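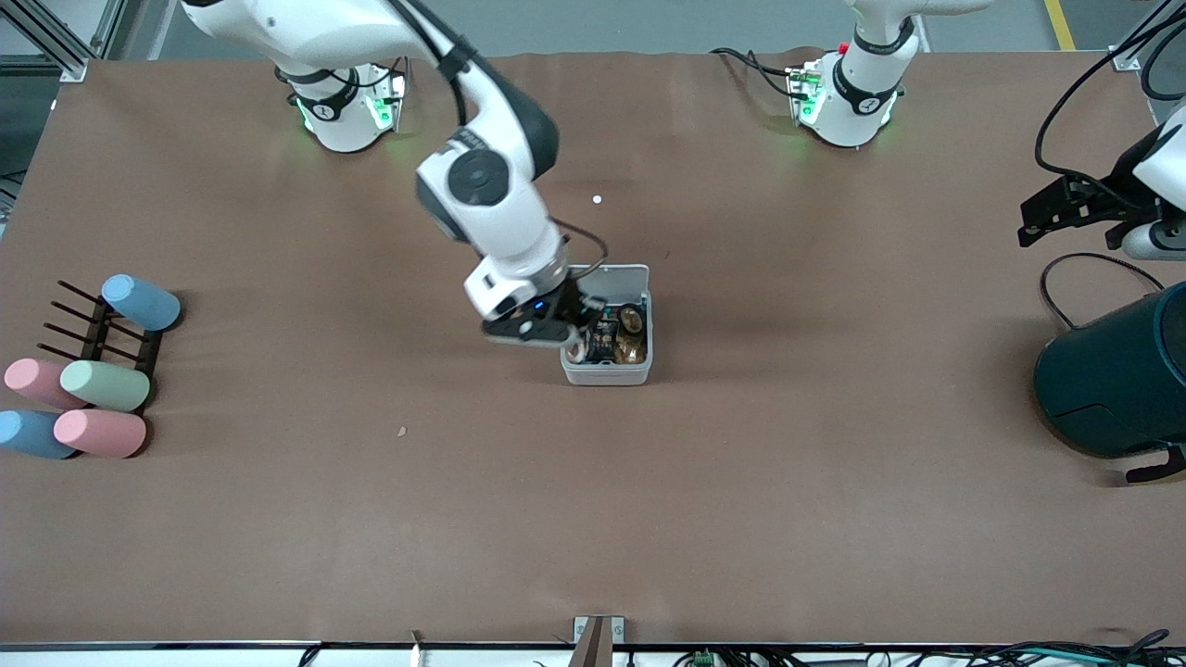 Two-arm packing cell with the snack box open on the table.

Handing a packing task to the two-arm cell: a guide for line staff

Last updated: July

At the Minamau site the packing of small snack boxes is moving from hand benches to two-arm cells. This page covers how to set up the table, run a first batch and divide the work between the operator and the cell. It assumes you have finished the safety induction and can log in to Drunda, the job software.

What changes for the operator

On a hand bench, one person fills and closes 76 boxes per hour. On the cell, the same person stages material, watches the first cycles and deals with exceptions. Expect less lifting and reaching, and more standing and screen time. Job grades stay as they were. Shanthi Gamage keeps the rotation list, and no one is assigned to a cell for more than two hours at a stretch.

Step 1. Prepare the table

Lay fresh brown paper and pull it tight toward the front rail. Clamp it at the center of the front edge. Faint wrinkles are acceptable. A raised fold in the middle third of the table is not – re-lay the paper.

Step 2. Place the box

Set the box in the middle of the table with the hinge toward the back and the lid fully open. A lid left half closed will block the gripper on approach. Check that the status lights on both arm bases are green before stepping away.

Step 3. Load the job

Open Drunda, select job 579 and confirm the box type. Set the speed to 30 percent for the first batch. Leave the grip force at the stored value. Changes to grip force go through the Grukitz service desk.

Step 4. Watch the first 15 cycles

Stand outside the yellow floor line. Look at three points in each cycle: where the fingers enter the box, whether they touch the side wall, and how the packets lie afterward. Dark wrappers close to the wall need the most attention. If a packet ends up across the rim, pause the job, correct it by hand and log the stop with code R – operator assist.
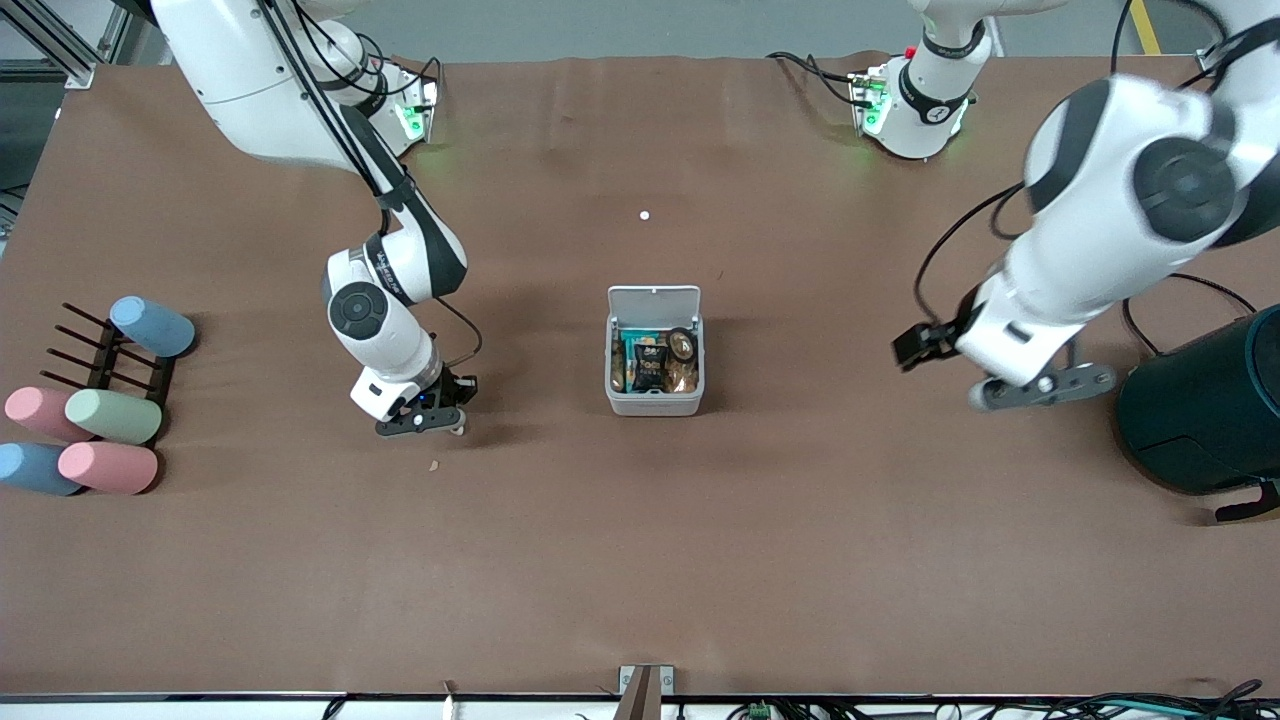

Step 5. Clear the table between batches

Pause the job and wait for both arms to stop. Remove crumbs and wrapper scraps from the paper with the hand brush. Leave the white dot toward the back of the table in place.

Step 6. Hand over

Enter the number of stops and the reason for each one. The line lead in Bragança reads these entries at 3 p.m. and uses them to set the speed for the next shift. Operators may request a lower speed at any time, and the request does not need a reason.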